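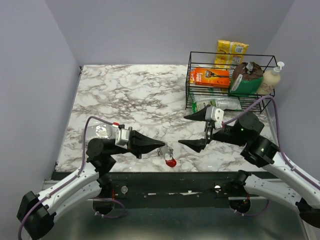
The pattern on the wall

October 3, 2022
By Dilwyn Ellis

Print | E-mail

The chapel at Landeg has four columns holding up its gallery, and for most of its life people in the village believed they were marble. They are pine. Under the varnish is a coat of white lead paint, and over that a set of grey and brown veins put on with a feather by a travelling painter who was paid by the column.

Marbling of this kind was ordinary work once. A house painter in a market town was expected to be able to do it, along with oak graining and plain lettering. Fireplaces were marbled, and so were shop fronts, clock cases and the lower halves of hallways. Slate was cheap in this part of the country and was often painted and baked to look like something dearer. A good many front rooms still have a slate mantelpiece that the owners have been dusting as marble for years.

Very few people now do it for a living. Eduard Kadlec is one of them. He works from a former bakery in Colodton and spends most of the year on churches, theatres and a certain number of private houses. He trained as a sign painter and moved over when the sign work dried up.

He is not sentimental about the trade. "Most of the old work was done fast and not very well," he told me. "You see a column where the man got bored halfway round. The side facing the wall is just a few wiggles."

The method has changed little. The surface is filled, sanded and given several coats of flat white or pale grey. A thin oil glaze goes on, and while it is still wet the painter works in soft patches of colour with a rag or a sponge. The veins come next. Kadlec uses a long thin brush for the dark ones and a goose feather for the faint ones, turning it in his fingers as he pulls it along. Each stretch is softened with a dry badger brush, then left overnight.

The hard part is deciding where the veins go. Real veins follow cracks in the stone, so they run in a general direction, split, and now and then meet. They don't wander about like rivers on a map. Beginners space them too evenly and cross them at right angles. Kadlec keeps a box of broken tiles and offcuts from a stone yard and puts one beside him when he starts a job, though he never copies it exactly.

The columns at Landeg came to him in a poor state. A leak in the roof had lifted the paint on two of them, and a well-meant repair had covered part of a third in cream gloss. He was on the job for 37 days, 17 of them spent taking off the gloss with a scalpel and small amounts of solvent. The bill, without scaffolding, was £1,897 for materials and a good deal more for labour. The chapel raised the money from a concert, a bequest and a grant from the county.

While cleaning the third column he found a pencilled note under the gloss, low down near the floor, giving a price and the single word "Fusten". It is the name of a farm two miles up the valley. Nobody in the chapel could say what it meant. The farmhouse has a marbled hall, much knocked about by boots and dogs, and Kadlec thinks the same hand did both. He pointed to a habit the painter had of ending a vein with a small hook to the left. Once I had been shown it I found it on all four columns and in three places at the farm.

What finished marbling as everyday work was printing. Patterned papers and oilcloths came first, then the plastic sheets of the last century, which could be wiped down and cut to size. Marble patterns are now printed on flooring, shower panels, shelf paper and table tops, and the printing has become very good. The usual giveaway is the repeat. Lay enough of it and the same vein comes round again.

Nastus, a firm that sells panels for bathrooms, bought a set of hand-painted boards from Kadlec some years ago and scanned them. He was paid once. He has since come across his own work in a dentist's waiting room and in the toilets of a motorway services. He says it gave him no particular feeling, except that they had made the grey too blue.

He takes a class each winter in the room over the bakery. It costs less than he would like to charge and fills slowly. Of last year's group, one has gone on to do paid work, on a puppet theatre, and another has marbled her bath. The next course begins in December, and students are asked to bring an apron and a piece of smooth board. Feathers are provided.

The chapel is open on Saturday mornings from ten until noon. The columns are best seen from the gallery stairs, where the light comes in from the side. The key to the gallery is kept in the vestry, and you will need to ask for it.

Print this article | E-mail to a friend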